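Home weather station FAQ – your questions, my answers

I've been running a little weather station in my back garden in Plirkthorpe for 18 years now, and the same questions land in my inbox every time we have a storm, a heatwave or a forecast that went badly wrong. I've put the answers on one page so you don't have to wait for me to get round to my email (sorry, I'm slow).

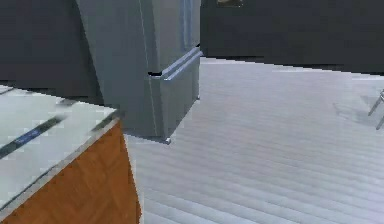
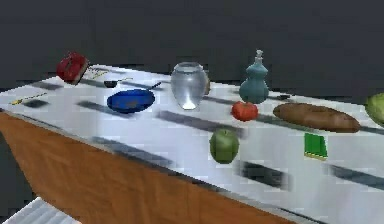
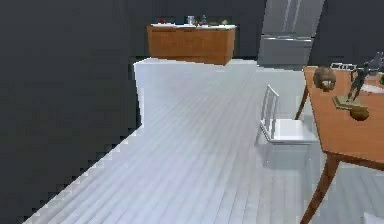 Computer-rendered interiors.

Do I need to know anything about weather to start?

Not a thing! I started because I wanted to know how much rain we'd had while I was on holiday, and I couldn't have told you what a millibar was. You pick it up as you go. After one winter of looking at the pressure every morning you'll start making your own guesses about the afternoon, and some of them will even be right.

What should I buy first?

A rain gauge. A plain plastic one with a funnel, the sort you empty by hand. They're cheap, they don't need batteries and they're surprisingly accurate if you read them at the same time each day. I read mine at nine in the morning, in my dressing gown if need be.

If you catch the bug after that, get an all-in-one electronic station. Mine is a Tarico, and it does temperature, humidity, wind and rain on a single pole. Before that I had a Vitale, which did the same job with a smaller screen and lasted until a gale took the wind cups off it. I wouldn't steer you away from either one.

How much do I have to spend?

You can get a decent all-in-one for about £200. There are proper semi-professional setups that go up to £2,000 and beyond, and I do look at them wistfully now and then, but I've never felt held back by not owning one. Where you put the kit matters far more than what you paid for it.

So where do I put it?

This is the question I get most, and I'm afraid there isn't a perfect answer for a normal garden. The thermometer wants to be in the shade with air moving freely round it, somewhere over grass and well clear of walls and patios. Brick soaks up heat all day and gives it back in the evening, so a sensor screwed to the back of the house will flatter your summer nights no end.

The rain gauge wants open sky. Keep it away from trees and fences, or you'll lose rain on a windy day and gain drips after it.

Wind is the awkward one. Ideally it goes up high, away from everything, and most of us can't manage that. Mine is on a pole at the end of the vegetable patch and it reads low whenever the wind's in the west, thanks to next door's enormous conifer. I've made my peace with it – I just add a note to the log.

My thermometer says 41 degrees. Is that a record?

Almost certainly the sun is on it, sorry! A thermometer in direct sunlight is measuring how hot the thermometer has got. You need a screen, which is a white louvred box (or a stack of white plastic plates, on the electronic ones) that lets the air through and keeps the sun off. If yours already has one, check it's clean. Mine goes green by the end of every winter and needs a scrub with warm soapy water.

Why is my reading different from the forecast on my phone?

A few things are going on. The phone is usually giving you a figure worked out by a computer model for a patch of land that could be a fair bit bigger than your village, with its hills smoothed out. You've got one spot in one garden. If you live in a dip, like the bottom end of Plirkthorpe, you can be several degrees colder than the people up the hill on a clear, still night. Both numbers can be perfectly fair.

Showers are worse still. I've had a dry gauge on an afternoon when the road by the church was running like a stream.

What's the difference between weather and climate, then?

Weather is what's happening outside now or this week. Climate is what you get when you average it over a long stretch, and the usual stretch is 30 years. So one cold spring doesn't tell you much about the climate, and neither does one scorching weekend. I know that's a bit unsatisfying when you've only got a year of figures, but keep going, they get more interesting the longer you leave them.

Can I see climate change in my own records?

Be careful here. My records cover 18 years, and in that time I've changed instruments, moved the screen once and watched that conifer double in size. Any of those could nudge the averages. When I look at my numbers I'm fond of them, but if I want to know about long-term trends I go to the official station records, where people have worked hard to allow for exactly that sort of muddle.

How do you measure snow?

With a ruler, and some swearing. Find a flat bit that hasn't drifted, push the ruler straight down, do it in several places and take the average. To get the water content, bring the gauge indoors, let the snow melt and measure it as if it were rain. Electronic gauges are hopeless at this unless they're heated. Mine just fills up and sulks, then reports a downpour two days later when it thaws.

What do you keep your records in?

A notebook first, then a spreadsheet. I also use a program called Revura to draw the graphs, as I never got on with doing them by hand. Whatever you use, keep a backup. I lost most of one December to a dead laptop and had to type it all in again from the notebook, so I'm now very attached to the notebook.

What if I miss a day?

Leave the box blank. Please don't guess! If it's rain you've missed, write down the total when you get back and mark it as covering several days. A gap is fine, and people who use your figures later can work around it.

Can you tell me what the weather will do for my wedding?

I get asked this every single spring. If it's next week, I can have a go, though the national forecasters will do it better. If it's August and you're asking in March, no, and I'd be suspicious of anyone who says they can. Hire the marquee with the sides on.

Can I come and see the station?

You can, if you're local. I'm usually about on a Wednesday afternoon, and I'm happy to show anyone round the screen and the gauges – just drop me a line through the contact page first, and bring shoes you don't mind getting muddy.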